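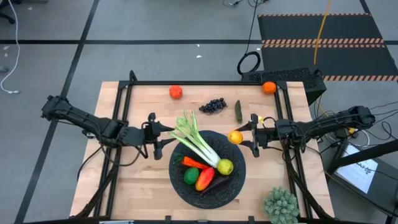 Celery, an apple and a carrot on a round dark gray woven plate, with a lemon held to the right of it.

Storing celery, carrots and lemons so they last more than a week
Food and Kitchen > Storage
Posted 2023-01-29

Joanne Horrocks

I shop every two weeks because the nearest decent grocery store is 61 miles from us. Onions and potatoes are fine. What I keep losing is the celery, the carrots and the lemons. The celery goes limp in five or six days, the carrots turn rubbery and start growing little white hairs, and the lemons get hard on one side.

At the moment everything goes in the one big drawer at the bottom of the fridge, in the thin bags from the store. The fridge is a Vesero, the older model with a slider on the drawer that goes from a small drop to a big drop. I have never touched the slider. I also keep apples in that drawer in the fall and winter. The dial inside is on 4 out of 7 and I don't have a thermometer in there.

I don't want to buy a set of special containers if I can help it. I have seen the Siltex bags at a friend's house and they seem like a lot of money for a bag. Is there a way to get two full weeks out of these things with what I have, or should I just buy less and use frozen?

skarnitz_road

Take the apples out first. Apples give off ethylene gas as they ripen and it makes carrots taste bitter and makes greens go yellow. Keep them on another shelf in a closed bag if there is only one drawer, or in a cold garage if it stays above freezing.

Celery: take it out of the store bag. Don't wash it and don't cut it. Wrap the whole bunch fairly tight in aluminum foil and fold the ends over without crimping them completely shut. Put it in the drawer. I get three weeks from a bunch this way, sometimes four. The outside stalks will look a bit tired by the end but the inside ones still snap. You can reuse the foil for the next bunch.

If it is already limp, cut the bottom off, stand the stalks in a jar of cold water and leave the jar in the fridge overnight. Most of it will come back. It won't keep long after that, so use it in the next two or three days.

Carrots: if they come with the tops on, cut the tops off the day you get home. Leave about half an inch of stem if you like but the leaves have to go, they pull water out of the root. Then put the carrots unwashed in a bag with a dry paper towel, squeeze the air out and close it. Change the towel when it feels damp. The white hairs are just roots and you can scrape them off and eat the carrot.

Slider goes toward the big drop for vegetables. On most fridges that closes the vent and holds the moisture in. Check the manual for yours.

A fridge thermometer is cheap and worth having. You want the drawer between 34 and 38 degrees. Mine was at 44 for a year before I checked.

Moschos

I just keep my carrots in water. Peel them, cut them in sticks, put them in a jar of water in the fridge. Change the water when you remember. They stay crunchy but I think they lose some flavor. Lemons I freeze.

P. Dell

Agree with the foil for celery. It sounds odd but it works.

Nobody has covered the lemons properly. A lemon on the counter is good for a week, maybe a little longer if the kitchen is cool. Loose in the fridge it dries out from the skin in, and that's the hard side you are getting. Put them in a zip bag, press the air out and keep them in the fridge, and they go a month. Any plain freezer bag will do. I have two of the Siltex ones and they seal well, but they don't keep lemons any longer than the plain bags do.

Look them over before they go in. One with a soft spot will mold and take the rest with it. If you have cut one, wrap the cut face and use it within a few days. For cooking, squeeze the extras and freeze the juice in an ice cube tray. Grate the peel first and freeze that too, in a small bag pressed flat so you can break a piece off.

One more thing on the carrots. If you buy a big sack in September when they're cheap, they will keep for months in a bucket of damp sand somewhere cold and dark. Layer them so they don't touch. It isn't worth doing for a two-pound bag.

Joanne Horrocks

Thank you. Apples are out, slider is moved and the celery is in foil. I found the manual and the big drop is the closed vent. I put a thermometer in the drawer overnight and it read 42, so I have turned the dial up to 5 and will check it again tomorrow.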